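# Visit to Dretatix, February 26, 2018

Refilwe Ntuli and I got to Dretatix just after lunch. We had asked to see one cell and how it is kept running, and Dineo Ngcobo took us straight to the bin picking table.

The arm is a KUKA and the bin is plain metal, held with a bar clamp at one corner. Dineo checks that clamp at the start of every shift. If the bin creeps even 2 mm, the picks near the walls start to miss. The bars get thrown back in by hand between runs, and no one tidies them.
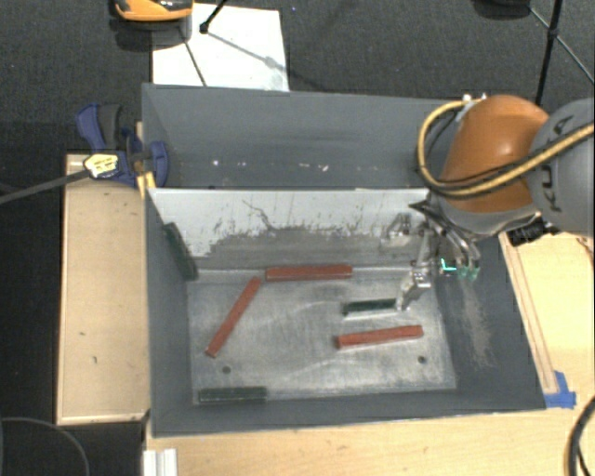
*Gripper down in the bin, with red and green bars on the floor of it.*

Most of the upkeep goes into the fingers and the cables. Fingertips are swapped after 8 days of use – sooner if they look cloudy. Dineo runs a hand along the big cable every morning to feel for stiff spots, then moves the wrist slowly through its full range. A tip change takes her 27 minutes with the test picks.

Refilwe asked about the scratches in the bin. They bothered the vision software, Niven, until the lights were moved in May. A new bin is on order, but Dineo would like to keep this one.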